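Home > History & Archaeology > Local and Regional History > Questions

Is the "founder's grave" at Jillville likely to be real, and how would I check?

Asked 3/22/20 - 3 answers

I grew up near Jillville and moved back last year. Anyone who went to school there knows the story of the founder's grave. The short version is that a man called the Miller came upriver with a handful of families, built the first mill and the first chapel, and was buried under the chapel floor with his millstone on top of him so the landlord's men could not dig him up. The chapel fell down long ago. The stone is still there, set in the grass behind the present church, with an iron rail around it.

The church leaflet says the grave was opened during repairs and that workmen found "the bones of a very tall man" and a lead plate with the year 1333 on it. The leaflet does not say when the repairs happened or who saw the plate. It does say the plate was "sent to Gulport for safe keeping." I wrote to the museum in Gulport and got a polite reply saying they have nothing under that description.

Things I have found so far:

A county history, printed in two volumes, which gives the story nearly word for word as the leaflet does. It has no footnotes for that chapter.

A parish account book, which I have only seen as a bad photocopy. There is an entry for "raising ye stone & laying same, 12 shillings." No year on that page that I can read. The pages on either side are missing from the copy.

A tithe map that marks the spot as "Old Chapel (site of)" and shows no stone.

A newspaper column that says 3000 people came to see the grave in a single summer. I find that hard to believe, as the whole district did not have that many people in it and the railroad had not been built.

My questions are these. First, would anyone have put a year in ordinary numerals on a lead plate in 1333? Second, is the tall skeleton a common thing in this kind of story? I have seen the same detail in two other places. Third, where do objects go when they are "sent for safe keeping" and the museum has never heard of them?

I am not out to spoil anything for the town. There is a fair in May that is more or less built on the story and I would be happy for it to carry on. I would just like to know what was really found, if anything was.

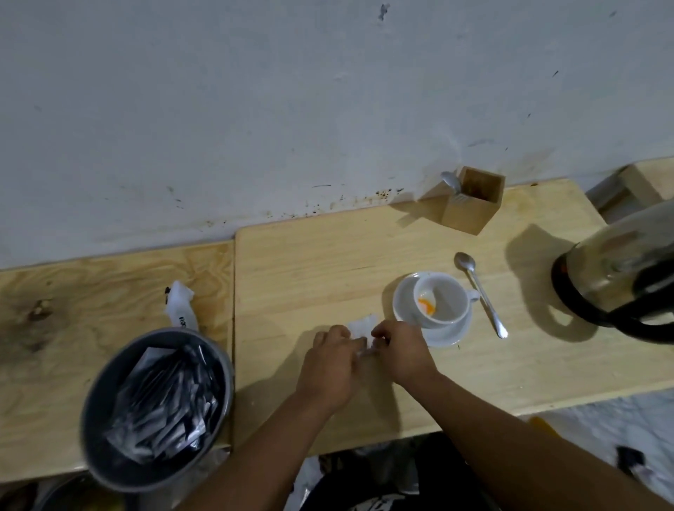 One more thing that may matter. The leaflet spells the village Sampaio came from - that is the name of the family that is supposed to have come with the Miller - in three different ways. The family itself does not turn up in the parish registers until very late, and by then they are listed as stonecutters, not millers. I don't know if the name got attached to the story afterward or if they were there all along and just did not get written down.

I can type up the account book page if it would help.

Answer 1 (marked as helpful by the asker)

I worked in a county record office for a good many years, though not yours, and I have seen several of these. I'll take your questions in order.

The year on the plate. Arabic numerals were known in western Europe well before 1333, but on an inscription of that age you would normally expect Roman numerals, or a regnal year, or a saint's day, or no date at all. A lead plate with 1333 on it in modern figures is not impossible, but I would want to see it before believing it. What you have, though, is a leaflet telling you what the plate said. The original may have had MCCCXXXIII on it and somebody put it into figures for the reader. It may also have had something half legible that a hopeful person read as a date. Early antiquaries did this often and in good faith. A badly worn 1 and 7 can turn into all kinds of things. So don't rule the plate out on the numerals alone until you find the earliest account that quotes it.

The tall skeleton. Yes, it is very common. Founders, kings and saints are nearly always described as larger than normal when they are dug up. Partly it is expected of them. Partly it is that loose bones laid out on a floor take up more room than they did in the body, and a thigh bone held against a living man's leg by someone who doesn't know where the hip joint is will look too long. I would give that detail no weight either way.

The missing object. Here is where I would spend my time. Before museums had proper registers, finds went to whoever was thought to be important. "Sent to Gulport" might mean the museum, but it might also mean the cathedral or diocesan office, a lawyer who handled the parish's business, a local learned society, or the private house of the landowner's agent. Learned societies in particular collected things, ran out of money, and sold up. Look for a printed sale catalog. Also ask the museum when its first register starts. If the register begins after the repairs, then "we have nothing under that description" only means it wasn't there when somebody finally made a list. Ask them also for unidentified lead objects. Coffin plates get filed under metalwork or under "plumbing, misc." and I am not joking about the second one.

On the account book. Yes, please type it up, with the spellings exactly as they are, and include the whole page even if the rest is about candles and rope. Other payments may be datable. If there is a payment to a named bell founder or a fee for a bishop's visit, you can often pin the year from outside sources. Then go and see the original. Photocopies lose the faint pencil notes that clerks put in the margins.

"Raising the stone and laying same" sounds to me like lifting it and putting it back. Somebody may have looked under it and found nothing worth another line in the accounts. If they had found a body and a lead plate, I would expect a payment for reburial, or a fee to the clergyman, or at least drink for the men. Check the next few pages for that.

The 3000 visitors. Column writers copied figures from each other and added to them. Find the earliest one. It could have started as 300.

I can't help with the family name except to say that a gap in the registers is not proof of absence. Registers only cover people who were baptized, married and buried in that church, and early volumes are often lost. Manor court rolls and rentals are the place to look if any survive.

Answer 2

Its fake. Every town has one. We had a "knights tomb" where I live and it was a horse trough upside down. My uncle helped move it. Millstones wear out and people used the old ones for doorsteps and to cover wells, so probably it is a well. I would not go digging around it for that reason.

Reply from the asker: I had not thought of a well. I have no plans to dig. The stone has the hole in the middle filled with mortar, if that tells anyone anything.

Reply from the author of Answer 2: yes could be so kids dont drop things down

Answer 3

The first answer is good and I agree with most of it. I want to add something on the stone itself, as it is the one piece of evidence you can still go and look at.

Millstones can be dated, not to the year but to a broad period, by the kind of rock, the size, and the pattern of grooves cut in the grinding face. If the grooved side is up, photograph it in low evening light with a tape measure next to it. If the grooved side is down you may only be able to get the diameter and thickness, but that still helps. A stone made of several blocks held together with an iron band or plaster is a different and generally later type than one cut from a single piece. If yours is built up from blocks, it was not laid over anybody in 1333, though it might have replaced something that was.

I did this for a stone at Firov, which had a similar story told about it (a miller drowned by his brother, buried under his own stone). The stone there was 90 centimeters across and cut from one block, and the geologist I showed the pictures to said the rock was from a quarry a day's cart ride away. The quarry had records. They did not go back anywhere near as far as the story, but it gave us a place to start, and it showed that the stone had been bought and paid for by the mill like any other. Nothing about a grave turned up. The story first appears in print about two generations after the mill closed.

That gap is worth looking for in your case. Make a plain list of every source that mentions the grave, in order of when it was written, and put beside each one what it adds. You will probably find that the early ones mention a stone, a later one adds a body, and a later one again adds the plate. Or you may find that the plate is there from the beginning, and then I would take it seriously. The tithe map is useful here. The surveyors were not interested in legends but they did usually mark a railed monument, so the rail at least may be later than the map.

As for the Sampaio family being stonecutters - I would follow that up. If they dressed millstones for a living, one of their stones could have ended up in the churchyard as a marker for the family. The name and the stone would then both belong together, and the Miller would be the part that was added. This is a guess. Look at whether they are buried on that side of the church.

One small correction to Answer 1. In my experience churchwardens did not always record drink for the men. It depends on the parish, and on who was auditing.

Comment from the asker: Thank you both. The museum register does start late, I checked this morning. Going to see the original account book when the office opens to visitors again, and I'll post the page here.

Related questions
How to read worn dates on lead
When did parishes start keeping accounts?
Are tithe maps reliable for buildings that no longer exist?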